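Ilberg Student Robotics Program
Progress Report to the Hendus Fund
Reporting period: fall term through March
Submitted by Szymon Pawlak, Program Coordinator

Summary

The program is on schedule in two of its three work areas. The tabletop handling project, which accounts for most of the equipment budget, reached its first milestone in February. Preparation for the Gusitz student competition is under way. The written curriculum is behind schedule, and a revised plan is given at the end of this report.

Tabletop handling project

Students in the advanced section are teaching a robot arm to pick up and move small household items on the top of a drawer cabinet. The work is divided between two student teams. The first, which chose the name Sin after the trigonometric function, is responsible for arm motion. The second handles data, meaning that its members record each attempt, label it, and decide whether it is fit for training.

The items were selected to present different kinds of difficulty. A small ball can roll when touched. A can that has already been crushed offers no regular shape to grip. A chip bag bends and slides, and its printed surface reflects light differently depending on how it is lying.

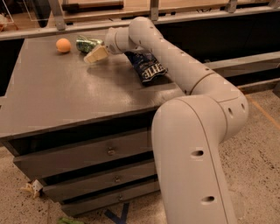
During the period the teams recorded 1,301 attempts. Of these, 422 were accepted for training after review. The remainder were set aside for incomplete labels, a late start to the recording, or an item placed outside the agreed area. The acceptance rate was low in the fall and improved after the data team introduced a one-page checklist in January. We ask the Fund to note that the checklist was written entirely by students and is now used by both teams.

The February milestone required a full session of 100 consecutive attempts under fixed conditions, with no change to the software between the first attempt and the last. The session was completed in one afternoon. Results are being scored by two students working separately, and a third student will settle any disagreements. Scores will be sent to the Fund when that work is finished - we prefer not to give partial figures.

One technical matter remains open. The motion team found that the approach to items near the back of the tabletop is less consistent than the approach to items near the front. The students have proposed two changes to the planned path of the wrist, and both will be tested before the end of the term.

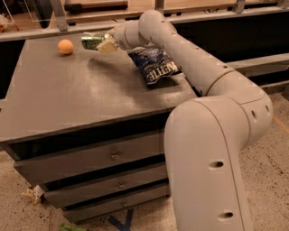

Student Participation and Instruction

The introductory section met twice a week throughout the period. Students in this section do not operate the arm alone. They begin with safety rules, basic programming, and short observation sessions in which they keep written notes for the advanced teams. Four students moved from the introductory to the advanced section in January.

Instruction time with the arm totaled 135 hours, which meets the commitment made in the grant agreement. Eleven of those hours were lost from the original fall calendar because of a building closure and were made up in the winter.

Competition Preparation

The program has registered one team for the Gusitz competition. The entry will be based on the tabletop work, with a shorter list of items and a time limit set by the organizers. Practice runs under the time limit began in March. Travel costs are within the approved amount, and no additional funds are requested.

Budget

Spending on equipment is below plan. Replacement gripper parts were ordered once during the period, against two orders budgeted. Spending on printed materials is also below plan, but only as a result of the curriculum delay described below.

Delays and Revised Plan

The curriculum guide was due in draft form in February. Three of its eight units are complete. The delay follows from a decision to have each unit tried in class before it is written up, and this took longer than we had allowed. We propose to deliver five units by the end of the school year and the last three in the fall. We request the Fund's written approval of this change. A unit list and a revised calendar are attached as Appendix B.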